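Enville Hand-Held Gripper Pair
Planning and buying notes for bath and fixture cleaning work

If you want to teach a robot arm to wipe down bathtubs, start with your own two hands! The Enville pair lets one person show the job with a gripper in each hand, and it's the piece of gear I'd put first on almost any starter budget. No arm to bolt down, no safety fence, no floor plan to redraw.

What we like most is the slim finger. It gets down into a deep basin and up to small, soft stuff like a fuzzy white wad on the bottom, and you still see what the tip is doing. 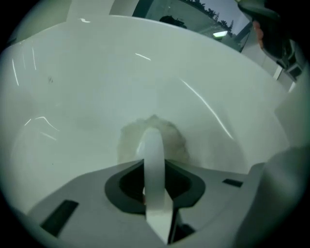 What's in the kit

2 hand-held grippers, left and right
Marker cubes, fitted
Cables
Carry case (Okska, hard shell)
Spare finger strips, pack of 6

Weight per gripper: 452 g
Order code: Virkia 71

The fingers are the part you'll go through, so put a second pack on the first order. Glazed surfaces are kind to them, but grout and rough castings aren't, and a worn tip starts to slip on cloth.

Space and surroundings

You need less room than you'd think. A working corner of a shop is fine as long as you can walk all the way around the tub and lean over the rim without twisting.

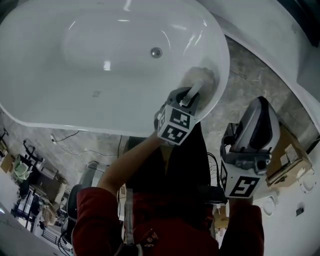 Budget for the small things before you price an arm. Cloths, cable ties, a decent lamp and a second tub to move on to will do more for your first month than a faster computer. Reaching over the rim to wipe the inside wall with a cloth at the gripper tip is the move you'll repeat most, so try it on your own tub height before settling on a stand. Cables on the floor deserve a line of their own too (covers are cheap, and you'll be stepping back a lot).

Leung mounts fit both grippers if you add an arm later. Martti Suominen handles quotes and loan sets; the next loan sets go out in September.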